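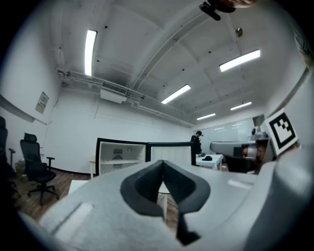

Darkell Mini Fridge: three months beside my sewing table

I bought the Darkell in January, after one too many trips down two flights of stairs for a cold drink in the middle of a quilt. My sewing room is up in the attic, and by the time I'd gone down, found the seltzer, chatted with my husband and come back up, I had forgotten which seam I was on! So a little fridge it was, and I've grown very fond of it.

Setting it up

There isn't much to do. You take off the tape, let it stand upright overnight (please do this, even if you're itching to plug it in), and give the inside a wipe with baking soda and water. Mine smelled of new plastic for the better part of a week. My neighbor Holger Sandberg has the same one in his workshop and says his never smelled at all, so maybe I got a fresh one.

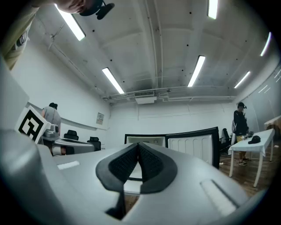
Noise

I'd been worried about this, having lived with an old Nudine that rattled like a bus. The Darkell hums for a while, clicks, and goes quiet. With the sewing machine going I can't hear it at all. If you plan to sleep next to it you may feel differently – I tried one night on the daybed up there and noticed every single click.

Room inside

Plenty for one person, and a bit snug for two. Tall bottles have to lie on their side unless you take the shelf out, and I did that after a few days and haven't put it back. Check which way the door opens before you choose a corner, too. I had mine up against the wall at first and couldn't get the door wide enough to slide anything out, so the whole thing had to be turned around, with me muttering at it. 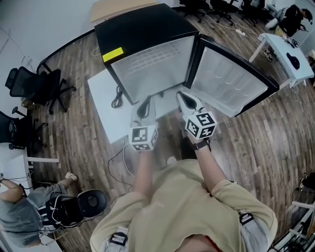 The freezer shelf is the weak spot. Ice cubes take all day and ice cream stays soft, so I gave up and keep my ice packs there. Defrosting took me most of a morning, with a towel underneath and the radio on, and I've put it on the calendar again for July.

Would I buy it again? Yes, I would, and my friend Hwa-young Jeon has already ordered one for her pottery shed. I'll add a note here once we've had a proper hot spell in the attic.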